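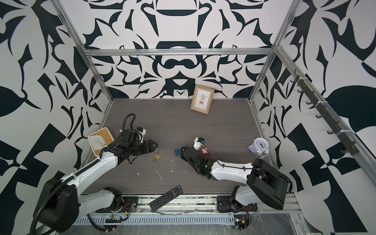
Pelcombe library to close for new roof and heating

2018-06-14

The Pelcombe public library will close at the end of the month so that its roof and heating system can be replaced. The work is expected to last into the fall.

The library board approved the contract at its regular meeting. Bomel Roofing, which put in the lowest of four bids, will strip the old roof over the main reading room and the children's wing and lay a new one. A second firm, Ongart Mechanical, will take out the boiler and put in two smaller units.

Library director Anežka Lukáč told the board that the roof over the children's wing has leaked every spring for the past six years. In April, water came through above the picture book shelves and 456 books had to be thrown out. Most of them have been replaced from the insurance payment.

"We have been patching that corner for as long as I have worked here," Lukáč said. "The last roofer who went up there told us he would not do it again."

During the closing, a smaller branch will run out of the former shoe store on Aken Street, next to the post office. It will have 3,000 books, mostly new fiction, large print and children's titles, along with four public computers and a printer. Holds can be picked up at the front desk. The branch will keep the same hours as the main building, except that it will close at 6 p.m. on weeknights instead of 8.

The rest of the collection will stay in the building under plastic sheeting and will not be available until the library reopens. Patrons can still borrow from other libraries in the county system, and the daily delivery van will stop at Aken Street.

Books that are out now may be kept until the main building reopens. No fines will be charged on them. The outside book drop on the north side will be locked once work starts, and returns should go to the Aken Street branch.

The summer reading program will go ahead. Story time moves to the elementary school cafeteria, and the weekly craft hour will meet in the park shelter, or in the cafeteria if it rains. Last year 79 children finished the program. Sign-up sheets are at the front desk and at the school office.

Board member Jianguo Zeng asked whether the parking lot could be repaved at the same time. Lukáč said the money was not in this year's budget and that the contractors' trucks would be using the lot all summer in any case. The board agreed to take up the question again next spring.

The Friends of the Library book sale, usually held in the basement, will take place in the high school gym. Donated books can be left at the Aken Street branch, but no encyclopedias or magazines will be accepted.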